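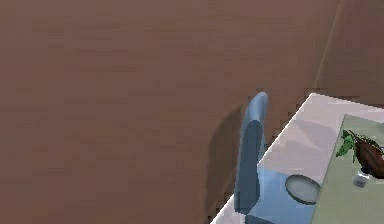

Before a tabletop arm moves anything in the shop, run its path in a simulator and clean up the simulated room first. Most faults blamed on the planner are placement faults in the room model. In the table setup used for these notes, the blue chair runs into the tabletop, and its lower part shows through as a light blue patch reaching as far as the gray dish. A renderer will draw that without complaint. A physics engine will try to push the two bodies apart, and a planner may reject every path near that side of the table. Move the chair back until the meshes clear, then save the room as the new starting point.

Measure the real table before editing the model

Take height at all four corners. Shop floors slope, and a table that reads level at the front can be off by several millimeters at the back. Enter the height at the corner nearest the arm base and shim the real table to match. Benedikt Oberholzer's bench at Ramside was modeled from the catalog height, and the gripper pressed into the top on every low pick until the feet were measured with the leveling pads on.

Collision shapes

Keep the visual mesh and the collision mesh separate. Use plain boxes for the table, the walls and the mat. A dish needs more care: a single convex hull fills in the hollow, so anything set down in it will sit at rim height. Build the dish from a flat disk and a ring of short blocks. Leaves and stems can be wrapped in one upright cylinder if the arm only has to stay clear of them.

Give a mat its own thickness. If it is left as a color on the tabletop, a dish straddling the mat edge will sit flat in the model and tilt on the real bench.

Rendering resolution

Stair-stepped table edges are harmless for path checks. They matter if a vision step is going to locate the edge. Work at low resolution while placing objects, then go up for the final pass. Leave soft shadows on for that pass. A shadow on a plain brown wall can be picked up as an object by a simple color threshold, and it is better to find this out at the desk.

Settling check

1. Load the room with the arm parked.
2. Step the physics 200 times with no commands.
3. Compare object positions with the starting file.
4. Anything that has drifted is overlapping something or floating above it. Fix it and repeat.

Do the check again after any furniture change, including chairs the arm never touches. Mireille Sabbagh keeps the check in the same script that loads the room, so it cannot be skipped.

First run on the bench

Set the speed limit to 17 percent. Use empty plastic dishes in place of ceramic or glass. Keep one hand at the stop button and the other off the table. Run the path with the gripper raised 60 mm above the planned height, then lower it in small steps.

Log the joint currents on each pass. A rise at the same point in every run usually means a cable is pulling. Tie the cable to the upper link with slack at the elbow and rerun from the raised height.

Store the room file, the path and the corner measurements in one folder. Write the table heights on masking tape under the front edge of the real top.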